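Turunen Two-Arm Recording Bench

A bench for teams who need their robot to watch a person do something dull, correctly, many times over. Ilirar builds it in Zutdale and ships it with both arms already bolted to the base rail – you supply the tabletop clutter and the patience.

An operator drives the pair by hand. The bench logs joint positions, gripper opening and every camera view against one clock, then files the lot as an episode your training code can read. Fumbled a brick? Tap the pedal and the attempt is marked as a failure. Keep those. Your policy will fumble bricks too.

In the box
Two arms with parallel-jaw grippers
Wrist camera and fixed workspace camera
Foot pedal
Drutinard recording software, 5 seats

Specifications
Episodes per hour, simple sorting: 46
Episodes per hour, after lunch: 14
Shipping weight: 52 kg

Sorting bricks by color is the starter task loaded in Drutinard. It sounds easy until you've done a morning of it.
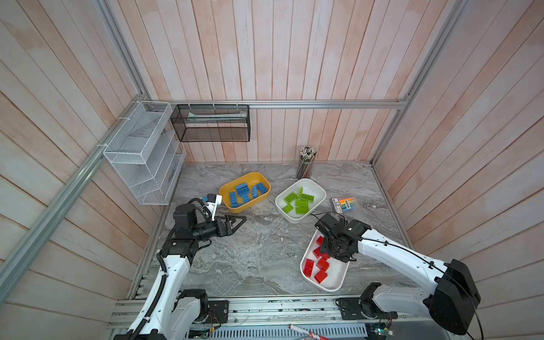 Spare gripper fingers are sold in pairs. Order two pairs. Lead time is longest in November, when everyone remembers their budget.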